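Rukuvell G4 parallel gripper, tested on garments
Reviewed by Emrys Kneath

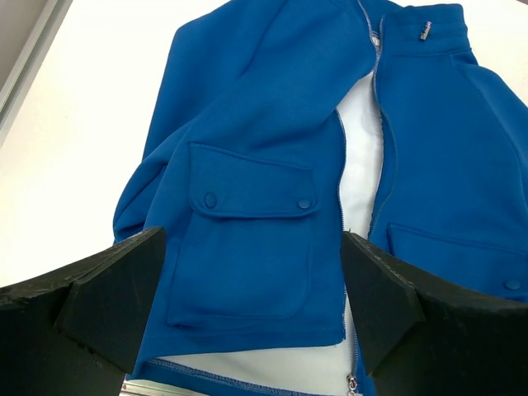

The G4 replaced a Zornlow two-finger unit on our folding bench in December. Same arm, same controller, same wrist camera. Stroke is ample for a bunched sleeve, and the black wedge fingertips get under a hem with less pushing than the Zornlow pads needed.

Fleece is the easy case. Zippers are harder. With the jaw closing across metal teeth, the force reading jumps and the default slip detection releases early. Raising the threshold by 20 percent cured most of it. Pocket flaps with snaps still cause bad picks if the approach is not square to the flap.

After 4,000 cycles the fingertips are chipped and scuffed at the edges. Grip on knit fabric has not changed. Ifor Samuel reran the Zornlow for 200 cycles as a check and logged more dropped collars.

Complaints: the cable exits on the camera side, and the manual omits the register map.

Rating: 4 out of 5.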